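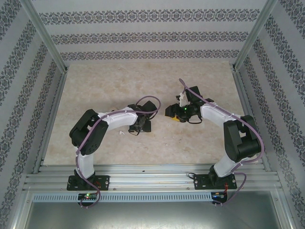 Minutes of the Ninholm District Campaign Meeting

Held 27 December 2021 in the upstairs room, Ninholm. The chair opened the meeting once a quorum was confirmed. Apologies were received from the Vutness branch secretary and from one of the Plalano delegates.

1. Minutes of the last meeting

Approved with one correction. Under item 4, "Plalano East" should read "Plalano West."

2. Matters arising

The county clerk has accepted the change of address for the district office. The old lease in Chow has ended and the deposit is still owed to us. The secretary will write again.

3. Council by-election, Plalano West

The agent reported that 653 doors have been knocked in the ward and 617 of those visits have been entered in the canvass book. The rest are on paper sheets held by the Vutness team and should be entered before the next meeting.

The main issues raised by voters were the bus cuts, the condition of the river road, and the plan to move the polling place out of the school. The candidate has asked the council in writing to keep the polling place where it is. No reply yet.

A member from Chow asked why the former council leader had not been invited to speak for the candidate. The chair said an invitation had been sent and that the two had spoken by phone. It was noted that the former leader backed the other contender at selection and that some members still feel strongly about it. After discussion it was agreed to hold the joint rally at Vutness if both will attend. Motion carried, 6 against.

4. Printed material

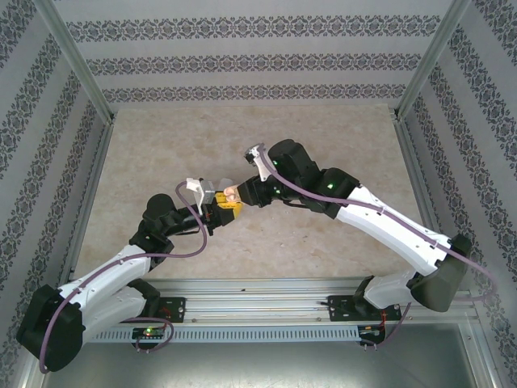
The draft leaflet was passed around and approved with changes to the second page, where the bus times were out of date. The printer needs final text early in the week after the holiday. Members then turned to the lapel badge. The first design was thought too crowded to read from across a doorstep. Several wanted it plain — something like the small yellow piece at the tip of the left gripper, with only a few dark markings on it. The agent will get a price for 100 badges in yellow with dark lettering and will not order until the figure has been seen by the officers.

Yard signs: stock from the last election can be used again if the old candidate's name is covered. Chow branch has the stickers.

5. Candidate forum

The residents' association in Plalano has proposed a forum with all candidates. Our candidate has accepted. The opposing campaign wants written questions only. The meeting's view was that questions should be taken from the floor, and the agent will say so to the organizers.

6. Election day

Drivers are short in Vutness and on the east side of Ninholm. Branches to send names to the secretary. Poll watchers must have their forms in before the county deadline — late forms were refused last time.

7. Other business

A complaint about signs placed on the bridge railing was noted. The signs have been taken down.

The date of the next meeting will be sent out with the corrected minutes. Meeting closed at 9:10 p.m.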